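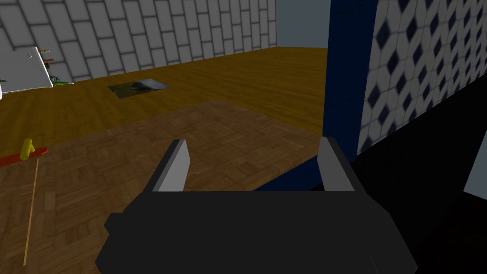 Members visit the open afternoon at Foulkes

In April a group from our club went to the robotics laboratory at Foulkes, where the team showed how they prepare a household robot inside a computer before it meets a real home. Twelve of us made the trip from Clarnar, and the bus was on time in both directions, which I note with pleasure.

The presentation started at 2 p.m. in the large seminar room. The laboratory works with a simulator they call Govitz. It builds rooms by a set of rules and mixes the floors, walls and furniture freely, so the results can look strange to a person who likes interior design. One room had yellow planks next to dark parquet, and a picture lying flat on the floor. The robot must learn to work in such rooms also, we were told, and if it can manage there, an ordinary kitchen should not be a big surprise.

There are 1475 rooms in the collection at the moment. We saw five of them on the big screen, from the point of view of the robot, with its gripper in front of us all the time. After some minutes I forgot that I was looking at a screen and moved my own hand a little — I was not the only one.

The second part was about working with two arms. In a very narrow corridor with a red floor and a yellow door at the end, the left gripper held a small orange and black object while the right one pointed upward near the wooden wall. The walls lean in so much from this view that several members asked if the robot itself was tilted. The answer was long and had to do with the position of the camera, and I confess I could not follow all of it.

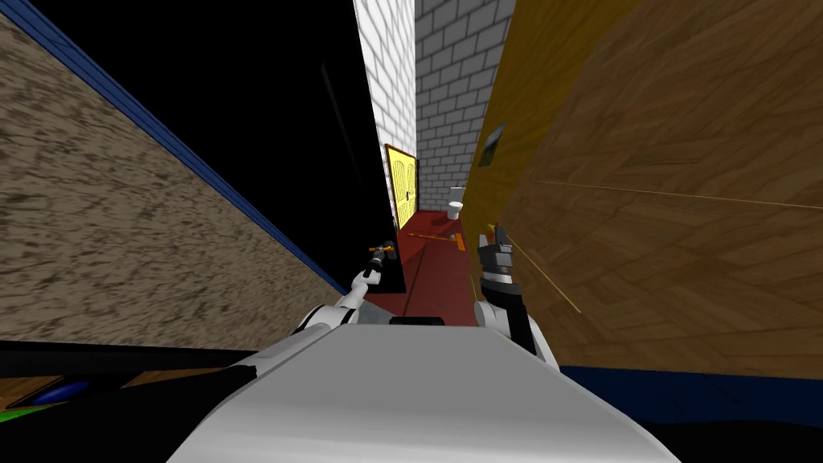
Next visit and practical information

The laboratory will receive groups again in the autumn, and we have asked for a place. Meeting point will be the side entrance in Flullton, room 308 for coats and bags. Please write to the club office if you want to come, and say if you need a seat near the front of the bus.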